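4. Caring for the oiled table top

This section is for the dining and work tables of the Meireles series with an oiled wooden top. If your table has a painted top, please go to section 5.

4.1 Before the first use

The top leaves our workshop with two coats of Ellonon oil. The oil is dry to the touch when you receive the table, but it continues to harden for 7 days. In this time you can use the table with care.

1. Remove the paper and the corner protectors on the same day the table arrives. Paper which stays on fresh oil can leave a mark.
2. Wipe the top with a dry cotton cloth, always in the direction of the grain.
3. Leave the top uncovered. Do not put a tablecloth or a plastic sheet on it until the 7 days are finished.
4. Do not place the table directly beside a radiator or a stove.

Note: A light smell of oil is normal in the first days. Open a window when the weather allows it.

4.2 Daily cleaning

Use a soft cloth, slightly damp, and dry the surface immediately after. For grease, add a few drops of mild soap to the water. Window cleaner, bleach and the rough side of a kitchen sponge must not be used on this surface.

CAUTION: Water which stands on the wood overnight can make a dark ring. Put a saucer under flower pots, and check under the saucer also.

Baskets, trays and small appliances can stand on the table every day. Lift them when you want to move them. If you pull them across the top, the small edges under them will scratch the oil, and such scratches are best seen in the evening, when the light comes from the side.

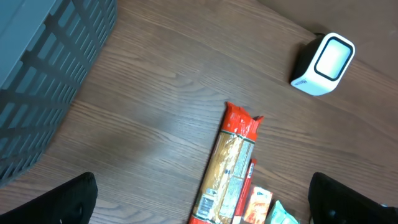 Felt pads can be bought in most hardware shops. Choose the type with glue on one side, and change them when they become hard or when crumbs are caught in them.

4.3 Oiling again

We recommend to oil the top once a year. A dry month such as July is convenient, as the table can stand in a room with open windows. A table in a kitchen may need it earlier. To test it, let one drop of water fall on the wood. If the drop goes into the wood and does not stay round, it is time.

You need: one 500 ml tin of Ellonon oil, fine sandpaper, 3 cotton cloths, gloves.

1. Clean the top as in 4.2 and let it dry overnight.
2. Sand lightly with the grain. Do not press. Remove all the dust.
3. Stir the oil well. Do not shake the tin.
4. Put a thin coat with the first cloth, working from one short side to the other.
5. Wait 40 minutes.
6. Take away all the oil which is still wet with the second cloth. This step is often done too quickly, and then the surface stays sticky.
7. Polish with the third cloth.
8. Let the table rest until the next day before you use it.

WARNING: Cloths with oil in them can start to burn by themselves. Put them in a bucket of water directly after the work, or spread them flat outdoors to dry. Never leave them folded or in a bin.

4.4 Small damages

For a light scratch, repeat steps 2 to 7 only on the damaged place, and go a little over its borders so that the colour passes softly.

For a deep cut or a crack, please write to Doğukan Güler in our repair department before you try filler or glue.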